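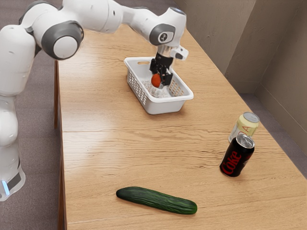

Category: Student Work > Craft and Home Decor

Search this site Enter keyword Go

Posted in December by Kayode Olaniyan

Project Report: A Paper Leaf Garland for the Clolmont Reading Room

Purpose

The assignment was to plan and make one seasonal decoration for a shared space and keep a record of materials, time and cost. I chose a garland of paper leaves for the long wall in the Clolmont reading room. The wall is plain cream and has picture rail hooks already in place, so no new holes were needed.

Materials

I used old sheet music and brown packing paper for the leaves, with cotton twine to hang them on. The glue was Clanovo craft glue, the kind with the narrow tip. The budget was $70 and I stayed under it, mainly because the sheet music came free from the Flores thrift store when they cleared out a box of torn books.

Method

I drew three leaf shapes on cereal box card and cut them out as templates. Each leaf was traced, cut, and folded once down the middle. I then made short slanted folds on both sides for the veins. The stem end was wrapped over the twine and glued back on itself.

My first plan called for 2,000 leaves, which would have made a very full garland. After one evening of cutting I changed this. I spaced the leaves two fingers apart, alternating music paper and brown paper, and made three shorter strands that could be hung in loops.

Problems

The packing paper curled after gluing. I pressed the finished leaves under a dictionary overnight and most of them flattened. The music paper was old and split along the fold if I creased it too hard, so I folded those leaves by hand and left out the bone folder.

Twine was the other problem. It stretched once the leaves were on it, and the middle strand hung lower than I wanted – low enough to touch the top of the bookcase. I took it down and tied a knot at each hook to take up the slack.

Results

The garland covers the wall from the door to the window. The brown leaves show up better from across the room than the music ones, which are close to the wall color. If I made it again I would brush weak tea on the music paper first and let it dry before cutting.

The strands are stored in a flat box with tissue between the layers. The templates are in the envelope taped inside the lid.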